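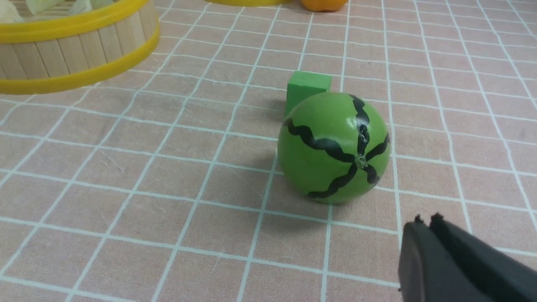 19 July 2020

Toy corner, Pollside workshop. A slow, pleasant sort of day, mostly spent on the play-food set for the Skolstead nursery, and I want to get my thoughts down before I forget which paint was which.

The pink cloth with the white grid has gone back on the table and I'm so glad of it. Lorne had been lobbying for the plain one (he says the squares make his eyes swim) but greens show up beautifully against pink, and you can judge a shape much better with lines running underneath it. It does crease, mind you, however carefully one folds it — must try rolling it round a tube.

The watermelon is my favourite so far. I went back and forth over the stripes in June, whether to have them straight and tidy or wriggly, and wriggly won. Having them all spread out from the little pale spot makes it look like a proper melon, I think, and small children do love a thing they can trace with a finger. Nicanor would like the green a shade deeper. I'd leave it alone, but I promised to mix him a sample, 12 parts of the apple to one of the dark.

The green foam blocks are a different matter. They're lovely and soft-looking, only a bit too bright beside the melon, and I wonder if Lesgate could send us something quieter. Have written to ask, and about the price for 40.

Round basket with the yellow rims: keep it for the fruit. Lorne to find a lid.

Packed up at 1715. Varnish order still to do.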